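Galleries > Behind the Counter > The Packing Bench

Reading time: 3 minutes

The Packing Bench at Trelham

When Lizeth Quispe asked whether I'd like to do a gallery on the packing bench, I said I would sooner do one on the drains. We have already done the drains. So this is the packing bench, which gets through more of everyone's day than any other piece of furniture in the building and has never once been mentioned in the newsletter.

For those who only know us from the front desk: the stockroom sits behind the blue door, past the kettle. Small medical supplies come in from Sanddale by the carton, get sorted into bins, and go out again to clinics who ordered them, or to clinics who didn't and are too polite to ring. Last year we sent out 2,322 parcels. The one everybody remembers went to Carhuamaca with an invoice for a stepladder in it.

Sealed packs, one at a time

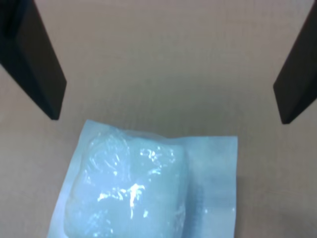 Sterile goods have a rule of their own, and the rule is that you look at both sides before you do anything else. Ulises Sánchez taught it to me on my first morning, with the gravity of a man handing over a lighthouse. You check the seal along every edge, then the date, then the seal again in case it heard you coming. The sort with pale blue paper on the back and a clear pouch over it is my favourite to check, as you can look straight in from one side. The clear part crinkles as well, so on a quiet afternoon you can tell from the kettle whether anyone is working. Anything with a doubtful corner goes on the windowsill, known as the departure lounge, and is written off at the end of the month. Please don't rescue things from the departure lounge because they "look fine". They all look fine. The windowsill is full of things that look fine.

The bins

We own a great many plastic bins and have held strong views on all of them. The old ones were grey and stacked beautifully until you wanted the one at the bottom. The present lot were Lizeth's choice, from the Zudovville catalogue, page 676, a page I could find in the dark. They have one real virtue. When two are side by side you can sort from one to the other without getting up, and getting up was costing us most of the morning. 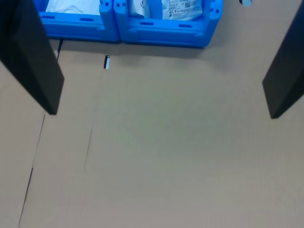 There was a plan to label every bin. Ulises made the labels, laminated them and put them somewhere safe, and we have all been very kind about it. In the meantime the system is that you ask Lizeth. It is a good system except in September, when Lizeth is on holiday and the whole building goes feral. Last September I found three kinds of dressing sharing a bin with somebody's sandwich – cheese, still wrapped, well within date. It had been checked on both sides, I'm pleased to say.

Bins should never be filled above the rim. I know it's quicker. I also know who does it, and so does the floor.

Bags, and the trouble with them

Boxes stay where you put them. Bags have opinions. A filled bag slumps, leans on its neighbour and waits until your back is turned before sliding to the end of the bin where you least want it. The received wisdom is to take it by the top, where it gathers, and lift straight up without swinging. The other received wisdom, which is mine, is to let Ulises do it. 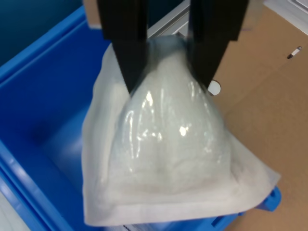 Weight is the thing people misjudge. New starters always go for the big, impressive carton first, which turns out to be cotton wool, and sail backwards into the shelving. Then they reach for something small and it nearly has their arm off. We keep a set of kitchen scales by the sink for settling arguments. It reads two grams heavy and has done for years, so everybody takes off the two grams in their head, apart from the day we had a temp in, who didn't, and whose paperwork we are still unpicking.

At half past four the bench gets wiped down and whatever hasn't been packed goes back on the shelf. There is a cloth for this. It lives on the hook, and the hook is behind the door, and the door is the one you've just propped open with a carton. If anyone has seen the good tape dispenser, it was last heard of heading towards accounts.

The next gallery will be the loading bay, weather permitting. Lizeth has asked for fewer remarks about the loading bay than there were about the drains.

Last updated: October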